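Incident Report 842
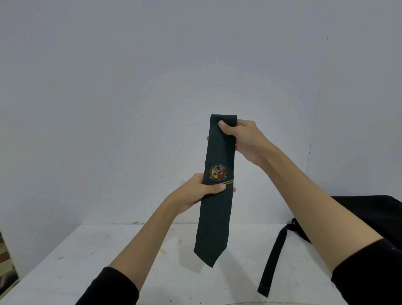 Prepared for the Girnance Uniform Depot by Afroza Talukder, Floor Safety Officer. February 23, 2020.

At the start of the second shift, the folding arm known as Cassim was assigned a carton of school neckties, dark green, with crest. The order was for 195 pieces. Each tie was to be shown to the arm by a member of staff, picked up at the blade, folded twice and placed in a tray.

The first 40 ties were folded correctly. On the next, Cassim closed its grip and did not open it. Mr. Osvaldo Barros, who was presenting the tie, let go at once, as he had been trained to do. The arm then lifted the tie to its full reach and held it there.

Mr. Barros pressed the stop button. The display read STOPPED. The arm lowered the tie to the height of Mr. Barros's collar and began to form a knot in the air.

Mr. Selvaraj Sikder cut the power at the wall. The arm went limp. Nobody was injured. The tie was recovered with its knot intact and has been kept as evidence.

The technician from Rurnullow, Ms. Yung-ching Ng, found a worn contact in the stop button. It lit the display but did not interrupt the motor. She replaced it and tested it 2 times in the presence of this officer. She could find no instruction for tying a knot in the arm's memory, and stated that the maker had never supplied one.

Mr. Barros was asked whether he had at any time taught the arm to tie a knot. He replied that he had not, but that his grandson had started at the school in February, and that he had practiced the knot on his own collar during breaks, standing where he always stands.

Cassim remains out of service. The remaining ties are being folded by hand. Mr. Barros has asked whether he may keep the knotted one when the inquiry is closed. The request has been forwarded to Mr. Debashish Sheikh, who has not yet replied.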